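4.2 Open day demonstration

The second run was held at the Skanport open day in August, on the same bench setup as in Section 3 but with visitors walking past and asking things. Task unchanged: reach into an open desktop computer, find the asked-for part, stop short of it, back out. No removal in this round. Visitors picked the target from a printed card, the operator typed it in, and the arm went.

We logged 86 attempts over the day. Lighting was worse than in our own room, glare off the bare metal mostly, and the doors kept opening. Two stops were called by the operator, both early on, both for cables. After the second one we lowered the approach speed and left it there, which made for a dull show but fewer worried faces. Wrist view was put up on a screen next to the bench so people could follow along; most of them watched the screen and not the arm.

Cables are still the hard part. Boards and slots stay where they are, a wire bundle doesnt, and the planner from Dusine treats anything it has no label for as solid. Fine for a heatsink. For a flat ribbon across the board it means long detours, or no path at all. Figure 3 is typical of the clutter: a ribbon cable lying over the lower middle of the board, the fingers pointing up toward it, power wires down the left edge of the board. The CPU socket is open in this machine, load plate flipped back, so the contacts were set as a keep-out zone for the whole session.

Questions from visitors were noted by hand, 28 in all. Mostly speed and cost. Several asked why not just cut the cables, a fair point for scrap but not for the reuse line at Juvby, where boards have to come out in working order. Full log (1,596 lines, incl. the aborted atempts) is with the supplementary files. Timing results follow in 4.3.

Figure 3. Wrist view into an open Dell case, gripper fingers at the bottom.
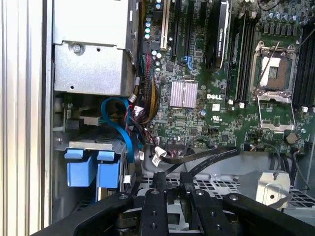
Figure by L. Pawlak, Skanport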